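Allia Tabletop Arm: Set-Up Guide
Section 4. Dish Rack Task
Revised 9/18/23

Read this section before you promise anyone in the house that they are done with dishes. The sales page for the Allia says it "takes care of the kitchen." The Trustska team that writes these guides did not write the sales page. What the arm can do is move a plate between a rack and a clear spot on a table, if you set things up the way we describe. It does not scrape, rinse, scrub, dry, or reach into a cupboard. Washing is still your job.

Before you start

You will need the arm, mounted and calibrated as in Section 2, one rack with upright dividers, and one plate. Use a plate you can afford to lose. Do not start with a full rack. A full rack is where most people begin and where most people give up.

Setting up the rack

1. Put the rack on the same surface as the arm. A rack on a counter next to the table will not work, even if the arm looks long enough to reach it.

2. Push down on each corner of the rack. If it rocks, fix that now. The arm has no idea that a rack is rocking and will keep pulling.

3. Turn the rack so the plate slots open toward the arm. If your rack has a tall hook or cup holder on one side, keep that side away from the path the fingers will take.

4. Leave clear table on the other side of the rack. The arm needs room to swing, and it needs somewhere to put the plate.

Note: Earlier copies of this guide said any rack would do. We have taken that out. Wire racks with thin, bendy dividers gave us poor results, and so did bamboo racks that fold.

Teaching the pick

5. Stand the plate in the slot by hand. Let it lean the way it wants to lean. Propping it up straight for the lesson only teaches the arm a position the plate will never be in again.

6. Press TEACH. Guide the arm by hand until the fingers are on either side of the rim, then press MARK.

7. Close the fingers slowly using the minus key. Stop when the plate no longer slides. Do not keep going to be safe. Extra squeeze is how rims get chipped.

8. Lift straight up until the bottom of the plate is clear of the dividers. Press MARK again. If you pull toward yourself at this point, the plate will catch and the rack will come along with it.

9. Lower the plate to the table, open the fingers, and press SAVE.

CAUTION: Keep hands and faces out of the arm's reach whenever the green light is on. STOP cuts the motion but does not hold the grip. Expect the plate to drop.

Running it

10. Return the plate to the same slot and press RUN. Watch the whole run. Stay within reach of STOP.

11. Repeat 40 times before you change anything. This is dull, and we do mean 40. Three good runs in a row tell you very little.

In our own test at the Carkusden shop we ran the task 4000 times with one plate and one rack, and 893 of those runs ended with the plate still in the slot, on its face, or on the floor. Nobody touched the settings in between. A child with a stool does better than that, and faster.
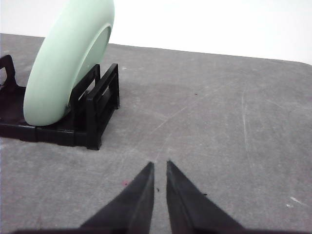
The hard part is the approach. A standing plate shows the arm a thin edge, and the dividers leave little space beside it for two fingers. A finger that comes in a little too low hits the rack. Too high, and it slips off the rim as it closes. People make this correction by feel and never think about it. The Allia has to get it right from where it starts.

If it does not work

Fingers miss the plate: teach the pick again from step 5. Check first that nobody has bumped the rack.

Rack lifts with the plate: your lift in step 8 was not straight. A non-slip mat under the rack helps some.

Arm closes on air and carries on as if it had the plate: known fault. The Horobets update, sent out in August, made it less common. It did not cure it.

Bowls, mugs and pans: not supported. Please do not write to us about forks.

Go on to Section 5 only when you have finished step 11 and are happy with the result. If you are not, the rack still works fine without the arm.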